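Ticket 2000-55
Product: painted blocks, red and green, Clustden set
Opened by: Tien-fu Wei
Assigned to: Chi-keung Mak
Opened: 01/04/2026
Priority: 3
Status: Resolved, follow-up open

Subject: White flakes in block bin, rear panel coating failing

Problem as reported
Fine white flakes are collecting in the corners of the gray block bin. Some stick to the painted faces and show up as specks on the green blocks. Wiping the blocks clears them, but the specks are back after the next session. Reporter suspects the block paint is chipping.

Step 1. Check the blocks
Took the full set out and rubbed each face with a dry white cloth. No color transfer. Edges are dented on two of the red blocks, but the paint under the dents is sound. The primer on this set is gray, so white flakes can't come from it. Blocks ruled out.

Step 2. Check the bin
Left, right and front walls are dark gray and not shedding. The sloping rear panel is the whitish one, and it is heavily worn. A band of scraping runs across the lower part, dark gray in places with white flaking between. A crumpled clear strip is lying along the bottom edge of the same panel.

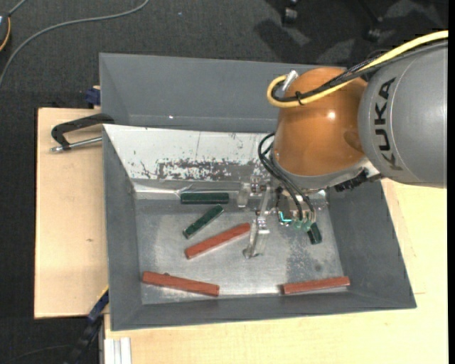
Step 3. Tape test
Pressed Premia packing tape on the scraped band and pulled. White flakes came off on the tape. Repeated on the front wall: clean. Flakes match the ones picked off the blocks. Source confirmed as the rear panel.

Step 4. Clean and patch
Removed the clear strip. Scraped loose material with a plastic scraper, sanded with 100 grit, vacuumed the bin, wiped with a damp cloth. Covered the lower band with Siu matte vinyl and pressed the edges down.

Result
Tape test on the vinyl: clean. Blocks wiped and returned. Bin released for use.

Open items
Replacement panel requested from Tremport, quoted for May. Please don't repaint over the vinyl in the meantime.

Comment, Tien-fu Wei
Checked after 3 sessions. No flakes in the corners. One vinyl edge is lifting on the left, pressed it back. Keep the ticket linked until the panel is in.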